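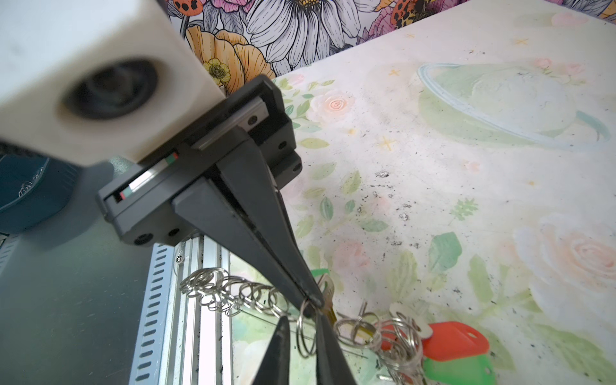

Key and Tag Corner: Inspection Checklist with Comments

June, by the Preslow house team

Filed under: Checklists, House Safety, Keys and Locks

We use cookies to remember your settings. By continuing to read you accept this. Read more | OK

This list is for the corner where we sort, label and hand out the keys for the Andrade building and for the two small houses on Clernelthorpe Lane. It was filled in on a Monday, before the office opened. I leave the comments in, as the persons who do the next check have asked for more words and not only the marks.

Marks used: OK means no action. FIX means it must be done before the next check. WATCH means it is acceptable now, but look again next time.

PART A. BEFORE YOU TOUCH ANYTHING

A1. Outside door of the office locks and the latch returns by itself. OK
Comment: The latch was slow in winter. It was oiled and now it goes back well.

A2. Key list is printed and is the latest version. FIX
Comment: The print on the clipboard was the old one. The old one still has the bicycle room under the Andrade building, and this room has a code lock now. Please throw away old prints the same day, also if the back side is clean.

A3. Light is enough to read a small label without lifting it to the face. OK
Comment: In the afternoon it is better than in the morning. If you check at 16:00 or later in summer you will not need the lamp.

A4. No master key is left outside the locked box. OK
Comment: Nothing to add.

PART B. WALLS AND TABLE

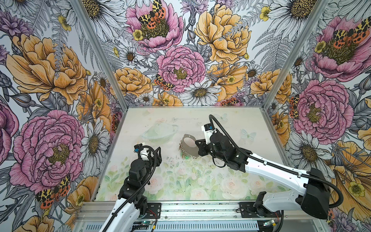
Photo: Preslow house team

B1. Wall panels stand straight and do not move when pushed with a flat hand. OK
Comment: Left, back and right panels were pushed near the top and near the bottom. They meet at the metal posts. Push also beside the posts, for this is where a panel will start to move first.

B2. Wallpaper is fixed along the edges. WATCH
Comment: I went along all the edges I could reach with one finger. The lowest part near the tabletop is difficult to reach and I want the next person to try it with better light. The pattern with the peonies and the moths is very full, so a small tear is not easy to find with the eyes. Use the finger.

B3. Wallpaper is clean, no marks of tape. OK
Comment: Please do not tape notes on the flowers. We had this discussion already. There is a cork board beside the door.

B4. Metal posts have no sharp edge or open screw hole where a sleeve can catch. OK
Comment: Wear a long sleeve when you do this point. With a bare arm you are too careful and you do not find anything.

B5. Tabletop is flat and does not rock. OK
Comment: Put both hands on the front side and lean. It is enough.

B6. Tabletop is clean. WATCH
Comment: The top is pale and has a print, too. Metal rings can leave gray lines on a pale surface when people push them over it. Lift the bundle, do not slide it. For cleaning we use a soft cloth with a little dish soap, no powder. The Grerkel spray is good for the door handles, but it stays sticky on the table and the labels glue themselves to it.

B7. No food or drink on the table. OK
Comment: A cup was on the window sill. I count this as OK.

B8. Cables are off the walking path. OK
Comment: Look again after vacuum cleaning.

PART C. KEYS, RINGS AND TAGS

This is the longest part and last time it was done in a hurry. Please take your time for it. We sign for 300 keys in the Andrade building and when one is missing we pay for the cylinder, not only for the key.

C1. Every key that is in use has its own tag. FIX
Comment: Most do. A brass-colored key was in the bundle of rings and I could not say from looking which tag it belongs with. When it is not clear, do not guess. Put it in the envelope "unknown" and try it in the doors with a second person present.

C2. Split rings are closed fully and the two ends lie flat. FIX
Comment: This is the safety point of Part C. A split ring with an open end scratches the finger, and it can also lose its key in a pocket. Turn each ring once around between thumb and finger. If you feel a step, it goes out. We do not bend rings back with pliers any more, they never close like new ones.

C3. Rings are not hooked in each other. FIX
Comment: They are hooked in each other very much. The silver rings make a chain, ring in ring, and the tags hang in between in all directions. I know how it comes: somebody puts the returned keys on top of the others, the next one pulls on one tag and the whole family comes along. See my advice below this part.

C4. Colors of the tags follow the color list. WATCH
Comment: The list says: red is entrance and stairs, yellow is cellar and technical rooms, green is garden and outside, white is office. For pale pink there is nothing in the list. Either we write pink in the list or we take it out. I have no strong wish, but it must be one of the two. 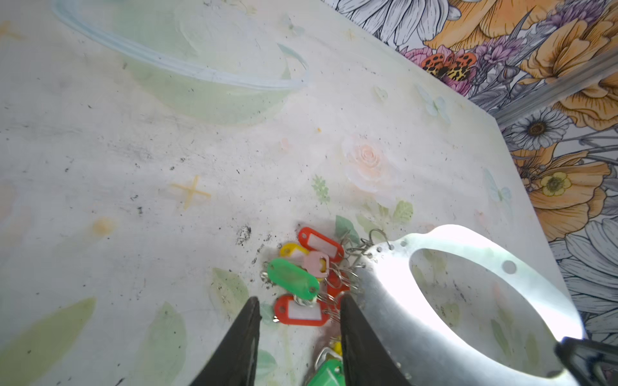

Photo credit: Preslow, house and key service

C5. Tags have a readable label. FIX
Comment: On the tags with the small window, check that the paper is inside and that the writing is in dark ink. A tag can lie with its blank face up, so turn it before you write it down as missing. The green one lower in the bundle lies like this. Pencil is not permitted, it is gone after one month in a trouser pocket.

C6. Labels do not show the full address. OK
Comment: Only room code on the label. Never the street and never the name of the tenant. If a key is lost on the street, the finder should not know which door it opens.

C7. Hole of the tag is not broken out. WATCH
Comment: Plastic gets tired at the hole. Pull softly at the tag, with the ring held in the other hand. One that gives a white line in the plastic should be changed the same week.

C8. Key covers are tight on the key head. WATCH
Comment: For covers it is the same color list as for tags. Red cover and green cover should not be on two keys of the same door. Check that the cover does not turn around the head, for then people put the force on the plastic and not on the key.

C9. Blades are straight and without a sharp burr. OK
Comment: Lay the key on the table and look from the side. A fresh copy from the shop sometimes has a burr. Give it back, they clean it free of charge.

C10. Returned keys are entered in the book before they go to the bundle. FIX
Comment: Two lines were without signature. I have spoken with the evening shift.

How to open a tangled bundle

I write it down here as I was asked it three times.

Put the whole bundle down and spread it with flat fingers until it is only one layer. Do not begin with pulling. Look for a ring that lies on top with both sides and has only one neighbor. Turn this ring until its opening comes to the neighbor, then lift the end with a ring opener. A fingernail also works, but after the fifth ring you are sorry. Take the ring out with its key and its tag together and put it to the left. Then look for the next one.

Loose tags without a key go in a separate tray. Do not throw them away on the same day, sometimes the key comes back later.

If the bundle is bigger than what you can hold in one hand, share it in two halves first. Wear the thin gloves if you have a cut on the hand.

PART D. STORAGE AND CLOSING

D1. Hooks in the cabinet are numbered and each number is readable. OK
Comment: Hook 9 was loose and has a new screw. Please do not hang the heavy garage set there until July.

D2. Cabinet door closes without pushing. OK
Comment: If it does not close, there is normally a tag between door and side. Do not press.

D3. Spare rings and spare tags are in stock. WATCH
Comment: Rings we have enough. A box has 400 and the second box is not open. Yellow tags are low. I have put yellow on the order list, and dark pens also.

D4. Small parts are not on the floor. FIX
Comment: Small pieces of colored plastic can come off when tags are changed. On a hard floor with smooth shoes this is a real danger to slip. Sweep after each session, also under the table.

D5. Fire extinguisher is in its place and the seal is whole. OK
Comment: The way to it was free.

D6. Lamp and all devices at the corner are left as the closing sheet says. OK
Comment: The closing sheet hangs at the door.

D7. Checklist is signed and put in the blue folder. OK
Comment: Signed. The folder is becoming thick and the oldest sheets can move to the archive.

OPEN POINTS FOR THE NEXT CHECK

- Print the new key list and destroy the old one (A2)
- Test the lower edge of the wallpaper with a lamp (B2)
- Separate all rings, change the ones that do not close (C2, C3)
- Find the door for the brass-colored key (C1)
- Decide on the pink tags (C4)
- Write new labels where needed, in dark ink (C5)
- Yellow tags, follow the order (D3)

The Clernelthorpe Lane keys were not checked this time, they were out with the painter. They will have their own sheet when they are returned.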